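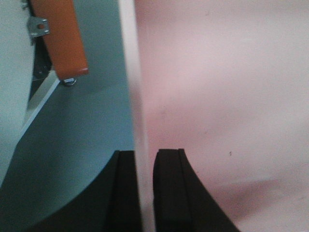

Progress note, gripper comparison, 10/23/21
To: Karla Mendoza
From: Haf Gough

Hi Karla,

Good couple of weeks over here! We've now run 262 grasps on thin panel edges with the padded two-finger gripper, and I'm getting fond of it. The older fingers (the bare ones Vilgot brought over from Claltwood) did 398 back in April, so we finally have something decent to compare against.

Edges are still the fussy part. If the arm comes in straight the pads close nicely, but a small tilt and one finger touches first and shoves the sheet sideways. Chiamaka slowed down the last bit of the approach and that helped a lot, though it makes each try feel endless when you're the one standing there with the clipboard.

The wrist camera is fine up close but soft on plain surfaces, and I'd like a sharper one before we go on to the clear sheets. Saimi has 2 on loan from Pacheco and is mounting the first one now. The bracket needed redrilling, so that cost us an afternoon.

Money is on track except for pads, which I under-ordered. Could you okay 3 more sets? The supplier in Famley wants a yes before they'll cut any.

Next up is the same set of grasps with the new camera, then the controller swap. I'll send the spreadsheet as soon as Vilgot has fixed the column he broke.

Haf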